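**Shared bedroom, one box of small stuff, no drawer will take it**

**dovetail_dan** – original poster – 7/7/22

Need a ruling from the storage people. We moved into a furnished place in December and the bedroom came with a dresser of the type my grandmother would have called "good." Cream paint, silvery carving, a mirror on top with more carving. It's a Brennan according to the landlord, who also told us the water pressure was fine.

The problem is the little cartons. Creams, tape, spare this and that, all in their own tiny packages. They used to be in a bathroom cabinet. We no longer have a bathroom cabinet. They have been living in a purple-edged box between the dresser and the bed for long enough that I've started walking around it in the dark without thinking.

My position: everything goes in the wide middle drawer. My wife's position: the middle drawer is for sweaters and I'm a barbarian.
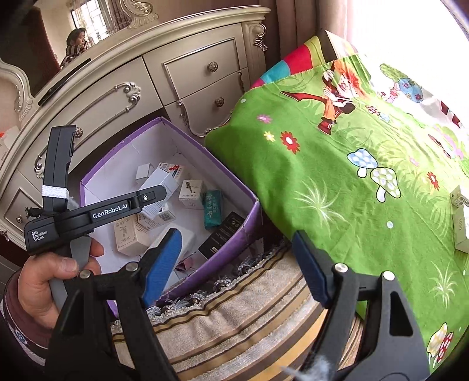
**Replies (oldest first)**

**mrs_tansy**

Your wife is right about the sweaters. Why is the box out there in the first place? Put a lid on it and slide it under the bed.

Also, I want that green sheet. My youngest would never leave the bed again, so maybe I don't want it.

**dovetail_dan**

The bed has a solid base. There is no under. The sheet was chosen by someone who is six and has strong views.

**quarterinch**

I'd stop thinking about where and start with what. Half of what's in there is cardboard. I did this with our medicine shelf: everything out of its carton, leaflet folded around it, rubber band, done. It took up half the space and I felt like a genius until I needed to know the expiration date on something.

**mrs_tansy**

Please don't do that with medicine. The date and the dose are on the carton. Leave the carton alone.

**quarterinch**

I said I regretted it.

**mrs_tansy**

You said you felt like a genius.

**lowboy_larry**

Dresser guy here. Leave the boxes for a minute. Before you load up any of those side drawers, pull each one right out and look at the runners. On these carved pieces the fronts can be much fancier than anything behind them. I had one with scrolls all over the front and the drawer bottoms were thin enough to read through. Two jars of hand cream and it bowed like a hammock.

If the runners are wood, rub a candle on them. If they're metal, don't.

And nothing sticky goes in near that trim. Silver paint comes off with the first careless wipe of alcohol, and then you own a dresser with a bald spot. The landlord's dresser, in your case.

**dovetail_dan**

Pulled the upper right one. Wood runners, decent bottom, full of the previous tenant's buttons. Middle drawer is solid too, for the record, and could easily hold sweaters AND cartons.

**pegboard_nell**

No it couldn't. I mean it could for a week. Then a tube leaks.

I use the Firuline trays, the narrow ones, standing the boxes on end like books with the printed side up. You can read everything without digging. In a shallow drawer you lay them flat instead and accept that you'll own fewer things. I paid way too much for mine and would again.

**quarterinch**

Firuline is a cut-down shoebox with a marketing budget. Use a shoebox.

**pegboard_nell**

A shoebox lid, if anything. Shoeboxes are too tall for a dresser drawer, as you'd know if you'd ever put one in a dresser drawer.

**lowboy_larry**

Nodach makes a plain wood divider that you trim with a hand saw. No glue, it just wedges. I've got them in everything. They look like nothing, and I mean that kindly.

**sockdrawer_400**

Reading this thread with great interest from a house with 3,700 hotel shampoos in it. Carry on.

**mrs_tansy**

Is that a real number?

**sockdrawer_400**

My husband travels. It's a feeling more than a number.

**dovetail_dan**

Update. The buttons have been evicted from the upper right drawer. Everyday cartons are going in there, standing up if they fit, with a Nodach divider on order. The rest stays in the purple box, which is moving to the closet shelf. The middle drawer remains sweaters. I'd like it noted that I lost this argument in my own thread.

**pegboard_nell**

Noted. What are you doing with the buttons?

**dovetail_dan**

They're in a Pavent cookie tin on top of the fridge.

**mrs_tansy**

So you've moved the problem to the kitchen.

**lowboy_larry**

Buttons in a cookie tin is the correct answer and I won't hear otherwise. Did you do the candle?

**dovetail_dan**

Doing it tonight. The only one in the house smells of pumpkin.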